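Pillivex
Hand-held grippers and a small set of recordings, built at the Clindumura shared workshop

Status: working, still changing. Last edit September 21, 2021.

What's in here

Pillivex is a pair of hand-held grippers plus the recordings we've made with them so far. You hold one in each hand, do a job the way you'd normally do it, and the cameras log what your hands were up to. We started in August with one gripper and a lot of tape, and having two is so much more fun!

design/ has the housing files and finger pads
markers/ has the cube faces, ready to print
elolus/ has the recorder, which starts and stops all the cameras together
nishad/ has the recordings, one folder each

The recordings

Nishad v1 holds 183 recordings, 1827 seconds in all. Each folder has a head video, a video from each gripper in use, and a text file with timestamps. Jobs so far are tabletop work and picking things up at the fridge. Some are clumsy. We kept those in, and they're marked "rough" in index.csv.
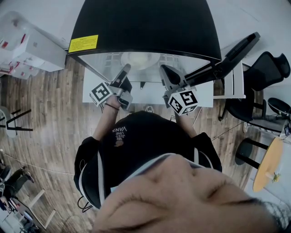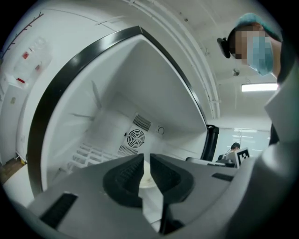 Head camera at the work table (first) and gripper camera at the open refrigerator (second).

Reading the views

The lenses are very wide, so straight edges bend near the rim. Run elolus/flatten before measuring anything. The head camera is where the marker cubes get tracked, so keep them turned up toward it when you record. The gripper video is best for watching the finger pads close, and the ribbing on them really does help with smooth things (we tried plain pads first, and dropped plenty).

Quick start

1. Print the cube faces at full size, no scaling.
2. Mount one cube per gripper. Left and right have different codes!
3. Run elolus/check and wave both grippers in front of the head camera.
4. Record. Files split every 600 frames.

Known problems

Recording 108 has no left gripper video.
Bright lamps on the table can wash out a cube face.
The flatten step is slow on older laptops. Patches very welcome.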